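# Grekik Throwback Basketball Jersey, Heavy Knit

I've wanted to carry a proper throwback for years, and I finally have one I'm happy to sell you. The Grekik is a long-sleeve wool-blend jersey cut like the ones barnstorming teams wore before the big leagues came along, when you played in a dance hall one night and an armory the next (and probably drove yourself there).

Mine has been through a season of Sunday-league ball and a lot of sitting in cold bleachers. It itches a little at the collar for the first few wears, I won't lie, and then it settles down.

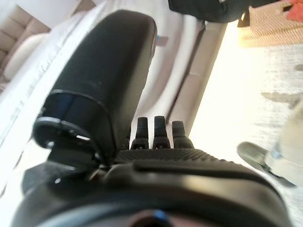

## What you get

- Heavy ribbed knit, snug at the cuffs and waist
- Felt numbers, stitched down by machine and then gone over by hand at the corners
- Lace-up neck or plain crew, your pick
- Sizes S to 3XL. I'm a large in everything and I wear the large
- Style number 1877, if you're ordering by phone

Numbers can be one or two digits. If you want a name on the back, I'll try to talk you out of it, but I'll do it! The old teams mostly skipped names and I think the back looks better clean.

## Washing it

Cold water, inside out, mild soap, and then lay it flat on a towel. Please don't put it in the dryer. I did that with my first sample and it would now fit a fairly small dog. The felt can curl at the edges after a wash, so press it under a damp cloth with the iron on low and it goes right back down.
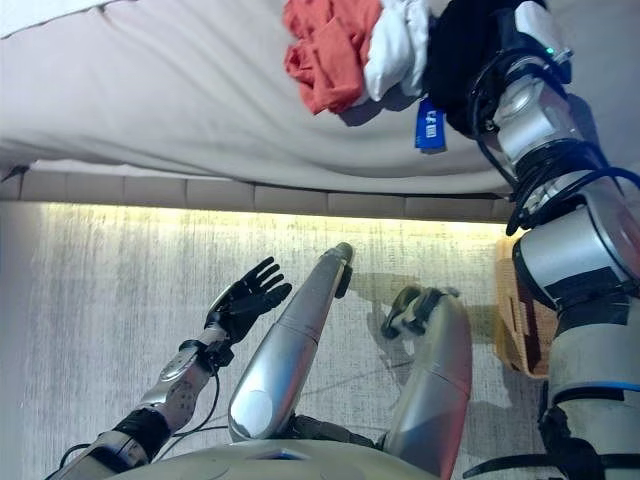 **Correia Sporting Goods | Vintage Basketball Department**

The yarn comes from Plurkov, the same mill that does our stadium blankets, and they only run this weight for us once a year. That means each batch is 200 jerseys, and when a color sells out it's gone until the mill gets back to it in May. Maroon always goes first. I have no idea why, I'm a green person myself.

Price is $296 with numbers included. Yes, it's a lot for a jersey, and if you just want something to shoot around in, get the Jivach cotton version instead. It has the same cut and the same lettering, it's much lighter, and you can throw it in with the rest of your wash.
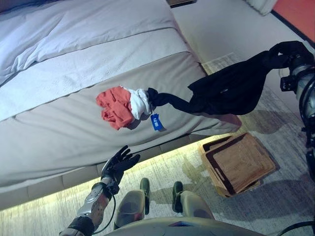 ## Team orders

Four jerseys or more counts as a team order, and I'll match the numbers and trim across the whole set. Send me your roster with sizes and numbers in one list, please, and double-check the sizes before you hit send. Once the felt is cut I can't swap a number, though I can usually trade a blank for a different size if I still have one on the shelf.

Stock updated 9 Feb 2024. Navy and green in all sizes, maroon in S and 3XL only.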